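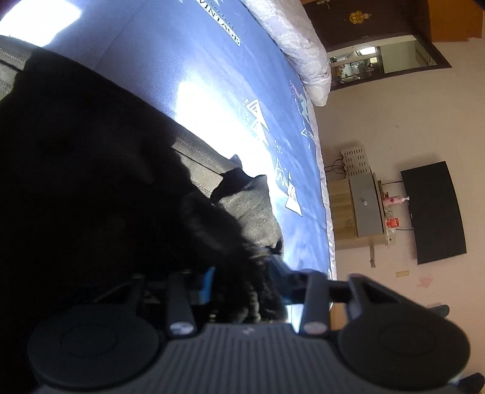
Dark gray and black, with a bit of bright blue in the middle.

Sarnton Tool Library: Frequently Asked Questions

Do I have to live in Sarnton to join?
No, you're very welcome to join from anywhere, as long as you can get here and back again. We have quite a few members who drive over from Messina, and they seem to think it's worth the gas. Bring a photo ID and something with your current address on it (a utility bill is fine, and so is a lease).

What does it cost?
Membership is $36 a year and covers everyone in your household over 18. There's no extra charge per tool, except for the tile saw and the big carpet cleaner, which have a small fee that goes toward blades and brushes.

How many things can I take home at once?
Up to 6. A drill and its case of bits count as one item, and so does a socket set, so please don't leave the bits behind to save room!

How do I reserve something?
Through Flolix, our online catalog. You'll get a login when you sign up. At last count there were 1,696 items listed, so it does help to use the search box, and if you don't know the name of the thing you need, just come in and describe it to us. We love that part of the job. We hold reservations for 24 hours and then they go back on the shelf.

What if I break it?
Please tell us, and please don't try to glue it. Ordinary wear is on us, and we'd much rather hear about a cracked handle from you than from the next person who borrows it. If something is lost, we ask you to pay what it would cost to replace it used.

Do you take donations?
Gladly, from April through October, at the side door on Priver Street. Hand tools and garden tools are always wanted. We can't take gas-powered mowers, paint, or anything with a frayed cord.

Can I renew?
Yes, once, unless someone is waiting for it.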